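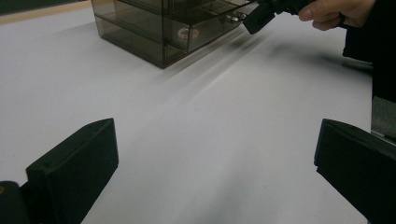

Hand-held grippers and the smoky drawer box at the Matdale open day.

7th October
By Delwyn Hinds

Matdale let the public in to try its Lendo grippers, the kind you hold yourself so that a robot can learn the job later. I queued behind 9 schoolchildren, all of them better at it than me.

You get one for each hand, with a cable trailing off the back.

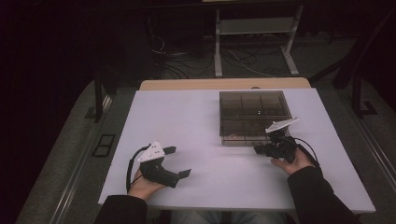

Weight is fine. The grip suits a bigger hand than mine, and after two goes my wrists had opinions. The task is a little drawer box with a small shiny handle, and a pinkish ring that's meant to go in it. My gran would have managed it in a second. I took rather longer and said a word.

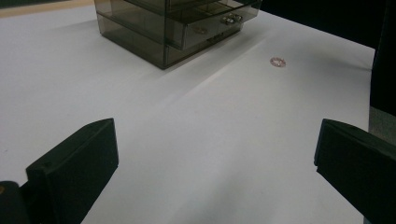
The jaws are good on anything boxy and fussy about anything flat, so come at a ring from the side. At £420 to hire for the day I'd want a softer pad and a shorter cable. Three stars, and one is for the tea.

Comments

Vaughan McPhee: Mine pinched. Did yours pinch?

Delwyn Hinds: Only my pride.

trarkness_2: is parking free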